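The Second Life of the Hotel Towel

Skemmont Laundry starts its first wash at 4 a.m., and by the time most of its customers are eating breakfast the drying room is full. The company handles linen for 54 small hotels and guesthouses. For years, anything stained or thin went into a bale and was sold by weight. Now a good part of it is cut down and sold as cleaning cloths.

Huiling Qin took over the sorting floor in January. Her first change was to the grading sheet, which had 11 categories and took new workers weeks to learn. She cut it to four: keep, mend, cut and bale.

"People were spending more time on the form than on the towel," she says.

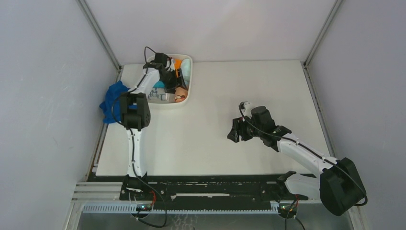 The "cut" pile goes to Meesuk, a sewing shop across the parking lot, where bath sheets are trimmed into squares and hemmed. A bundle of 50 sells for less than a new set of the same size. Restaurants are the main buyers, followed by auto shops and a dog groomer who orders every month.

Cotton is the easy part. Many hotels have switched to blends that dry faster, and those don't soak up spills as well once they have been through a couple hundred washes. Qin kept records on one batch of blended hand towels that reached 219 cycles before it was pulled. Most of it was baled.

Microfiber is handled separately. It picks up lint from cotton in the dryer, and fabric softener leaves a coating on the fibers. Skemmont washes it on its own with a plain detergent and dries it on low.

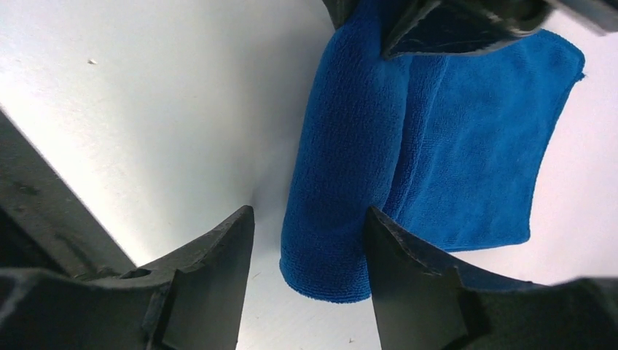

A blue microfiber cloth with a looped terry texture.

The hotels have been slower to come around than the restaurants. Anero, a guesthouse group with six locations, agreed this summer to buy back cloths made from its own towels. Its housekeepers asked for a smaller size and a loop for hanging, and Meesuk is still working out what the loop will add to the price.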